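Come Play With Your Kitchen Stuff: Participants Wanted

Brovuson is looking for people who like puttering around with jars, bowls and spoons. Our tabletop kitchen study starts its next round on 09/09/2024 and runs into December, and we'd love to have you at one of our tables!

The activity is everyday handwork. You'll sit down to a few kitchen items and do what you'd do at home: open a jar, scoop out some dried herbs, move a spoon from one bowl to another, put the lid back, tidy up. We want to see how different people go about it, so please don't practice. Lefties, slow pourers, people who always overfill the bowl – you're all welcome. 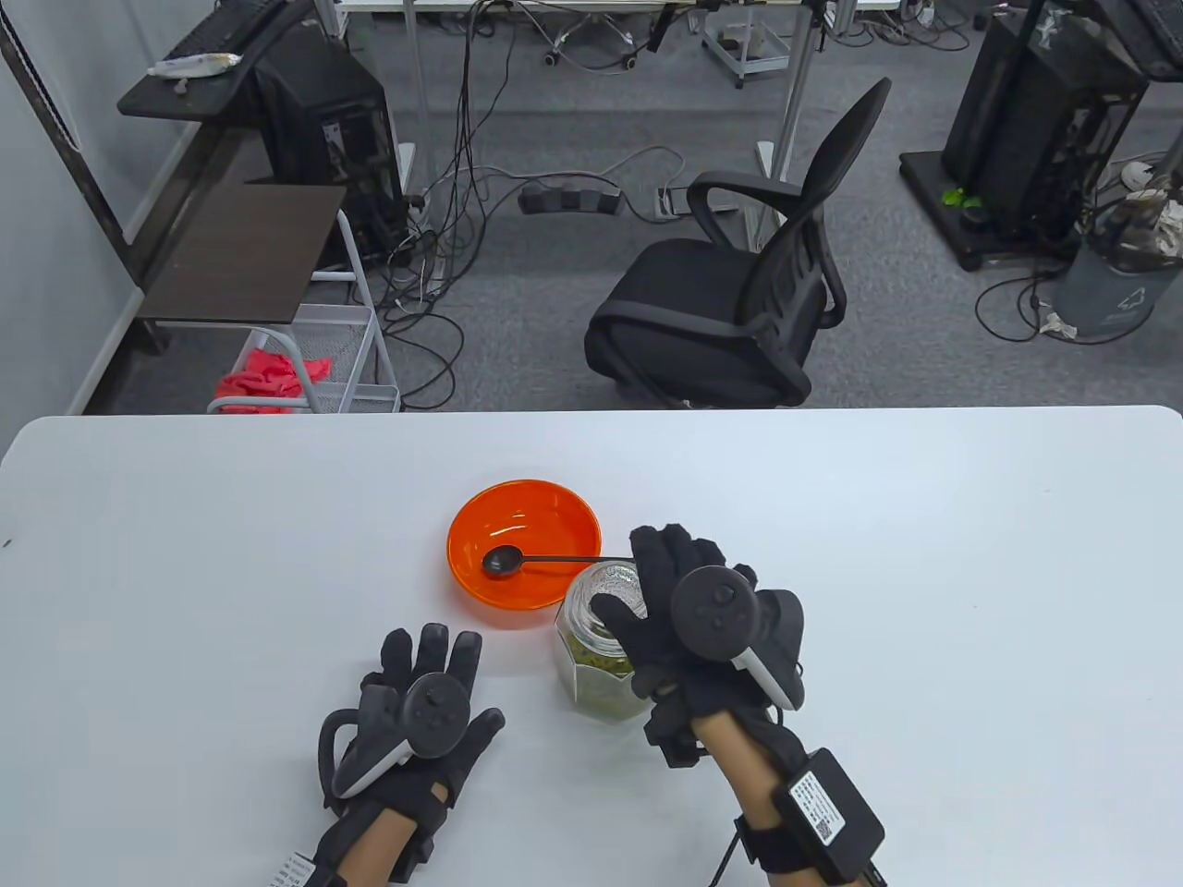
Do I need to be a good cook to take part?
Cooking skill doesn't matter at all. Nothing gets heated or eaten, and if you can unscrew a lid and stir with a spoon, you have what you need.

Each session lasts 90 minutes with a break in the middle, and we ask everyone to come for 6 sessions. You'll get $100 per session, paid the same week. Sessions are held in our office on the second floor of the Pereyra building (there's an elevator), and there are 2 time slots a day, morning and afternoon. Coffee is on us.

You should be 18 or older and comfortable using both hands at a table for a while. Please tell us ahead of time about allergies to tea, dried herbs or spices so we can plan your items. Short sleeves are best, and rings and bracelets should stay at home.

To sign up, send a few lines about yourself to Mesfin Degefa at the Brovuson front desk, and mention which slot suits you. He's happy to answer questions too – friends and couples can ask for the same day!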